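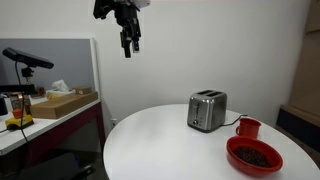 Fustavach — die Frühstücksecke, Lies-mich

Hallo! In diesem Ordner liegt alles, was ich zu unserer Frühstücksecke gesammelt habe: 300 Fotos, eine Tabelle mit den Gegenständen und meine Notizen dazu. Angefangen habe ich im Dezember, eigentlich nur, um mir zu merken, was wohin gehört. Dann wurde es immer mehr (ihr kennt das).

Was ist drin?

Toaster, Tassen, Schalen, Kaffeebohnen, dazu der Kleinkram vom Schreibtisch: Holzbrett, Taschentücher, Holzkästchen und das gelbe Spielzeugauto. Ja, das Auto hat eine eigene Zeile in der Tabelle, darauf hat Olga Tavares bestanden!

Zu den Namen: Der runde weiße Tisch heißt überall „tisch_rund“, der Schreibtisch mit der dunkelroten Front „tisch_front“. Die rote ovale Schale steht unter „schale_oval“, auch wenn mal keine Bohnen drin sind. Bei Tassen kommt die Farbe dazu, also „tasse_rot“ und „tasse_orange“ — die verwechselt man in der Tabelle sonst dauernd.

Was noch fehlt

Bei 7 Fotos ist die Spalte „ort“ leer, die trage ich nach. Sebastian Filip hat die alte Liste namens Batari durchgesehen und 5 doppelte Einträge rausgeworfen, danke dafür!

Ihr dürft alles benutzen und umsortieren, nur lasst bitte die Dateinamen stehen. Fehler gern direkt in „notizen.txt“ schreiben, ich schaue meistens abends rein.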